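Search this site Type and press enter

5 min read

Mar 31, 2022

I finally got to go see the Bresdale refurbishing shop, the one Wudlow opened up to visitors for an afternoon, and I've been boring everyone at home with it ever since. So now it's your turn!

I nearly missed the start. The Bresdale signs send you around the back of the trading park and then give up on you, and I ended up asking at a tire place. Coffee was good, name badges were terrible (mine came off in the coat closet), and then we went straight through to the floor.

What they do is take in old office computers and get the usable parts out – drives, memory, processors – so they can be tested and sold on. They handle 2000 machines a month, and until last year every one of them was opened and stripped by hand. Now there are two robot cells doing part of the work. They call the whole setup Paracha, which I kept writing down wrong.

I asked the woman next to me at the rail how she felt about it when it came in. She'd been on the benches for five years and said her first thought was her rent. Her second was her thumbs. Pulling drives all day wrecks your thumbs, apparently, and half the team was wearing those stretchy braces by the end of a shift. She doesn't need hers much anymore. She has also learned to teach the arm its positions from the pendant, and got a small raise for it (she thought it should have been bigger, and I'm with her).

Not everybody is so happy. One man told me he misses talking. The benches used to face each other, and with the new layout you mostly look at a machine. He also said the easy computers go to the cells, so what lands on his bench is the awkward stuff: bent cases, stripped screws, things somebody spilled soup in. More interesting, sure, but more tiring too, and his daily target took a good while to get changed. I was glad they let him say that with a manager standing right there.

I stayed at the cells much longer than I was supposed to.

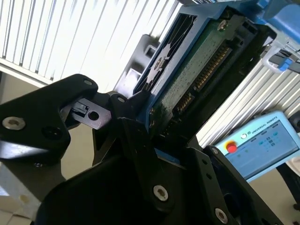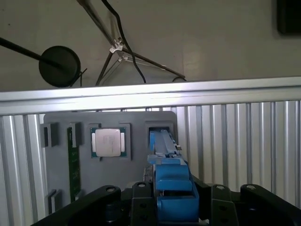

A processor in its pocket on the gray plate. 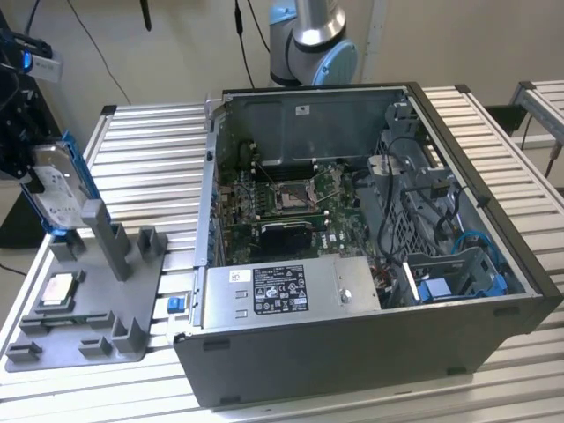
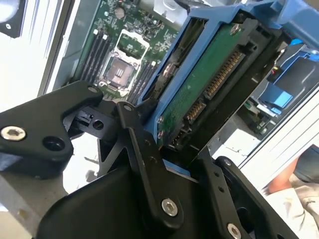

After that we got the talk upstairs, and it was a bit long, but the question time made up for it. Someone asked straight out about jobs. The answer was that there have been no layoffs, and that two people moved over to testing at the Fasside building. Would they promise the same for next year? Well, no – they wouldn't go that far, and the room got pretty quiet.

Fasside is doing its own open afternoon later on and I've already put my name down. If you go to either one, wear flat shoes and eat first, the sandwiches went fast.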